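Removing Tape Residue and Scuffs from Hard Surfaces

Masking and painter's tape use a pressure-sensitive adhesive that flows slowly into the surface below it. The longer it stays down, the harder it is to lift. Check the date limit printed inside the roll or on the wrapper. Direct sun shortens it.

Pull the tape back over itself at a low angle, at a steady speed. If it tears, warm the strip with a hair dryer on low for a minute and start again from the other end.

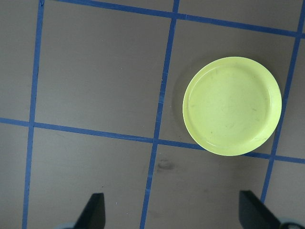 For residue on sealed floors, begin with warm water and dish soap. Lay a damp cloth on the spot for ten minutes, then rub with a plastic scraper held nearly flat. If a film remains, apply a few drops of cooking oil, wait, and wash the oil off with soap. Acetone dulls many floor finishes and clouds some plastics. Keep it for bare metal and glass.

Fine scratches in plastic tableware do not polish out well. Stains held in them can be lightened with baking soda paste, left for 2 hours and rinsed. 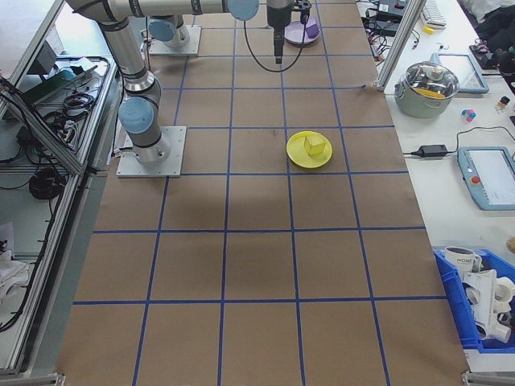 Paper used as a bench cover should be replaced when it is oily or torn. Tape it along the outer edge of the bench only, so the old sheet comes away in one piece. Fold the dirty side inward. Paper soaked with linseed oil can heat up by itself and must be dried flat outdoors before disposal.

Store tape rolls on their sides in a closed bag, away from heaters. Above 130 degrees Fahrenheit, as in a parked car, the edges of a roll may fuse.

Last revised July 2026

We use cookies to remember your settings. Accept | Manage

Contact | © Karnden Home & Workshop Notes | Back to top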